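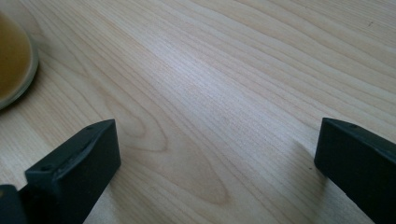 *The tabletop at Bloxham, with its long looping grain.*

Sobia Yousafzai has been refinishing tables for eight years and would like people to stop calling it a calling. "It's sanding," she says. "Then it's waiting. Then, if you've been impatient, it's sanding."

We meet on a Thursday at Bloxham, the workshop she shares with a picture framer and a great many clamps. She bought the pale table at an auction in July, under a coat of brown varnish she compares to gravy. "The listing said 'rustic.' I've learned to read that as 'sticky.'"

Getting the gravy off took four weekends. What she found underneath was the grain, with nested rings running down the middle like the contour lines of a hill. "I'd bid on the legs," she says. "The top was a surprise. I was very calm about it – I only phoned two people."

She has kept the color light and the sheen low. Customers ask for gloss, she says, and then put a cloth over it. Her own test is to crouch at one end and look along the surface toward the window, where the glare gives away every lazy pass. She does this several times while we talk, usually during my questions.

The table is not for sale, although a hotel outfitter called Ledis has made an offer. She won't say how much. She will say that she paid less for her van.

So where is it going? "My kitchen. The door's too narrow, so first I have to deal with the door."

And after that, will she let people eat off it?

"Toast," she says, after some thought. "We'll see how they do with toast."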